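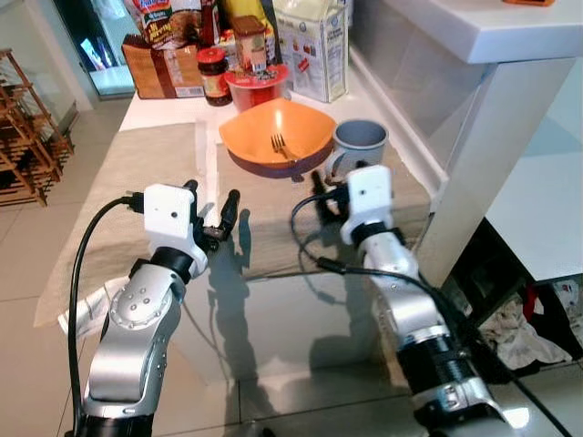
I keep getting told I should be on a meal kit, so in October I signed up for Kanden and gave it a fair shot. Two dinners a week, 82 dollars for the first box after the discount, 126 once the discount ran out. I did the math on the second number several times because I assumed I was reading it wrong.

The pitch is that you save money by wasting less. Maybe. My waste before this was half a bunch of cilantro and the heel of the bread. Now I have a recycling bin full of tiny plastic pots that each held a tablespoon of soy sauce, and two ice packs a week that the website says I can "reuse." For what? I own one cooler.

The food was fine. The chicken thing was good, and the lentil one tasted like the packet it came in. The card said 25 minutes and I have never once chopped three carrots, a shallot and a thumb of ginger in the four minutes they allow – I'd like to meet the person who timed that.

A few readers have pointed me to Hemarard, which promises "100 percent local" ingredients. Local to where? I looked all over their site and couldn't find a single farm listed. There were limes in the sample menu. I live in a place where the limes come on a truck.

I canceled on a Thursday night. It took five screens, and one of them offered me a free dessert. The next box shipped anyway, so I'm waiting on a refund, and there's a second lentil kit in the fridge if anybody wants it.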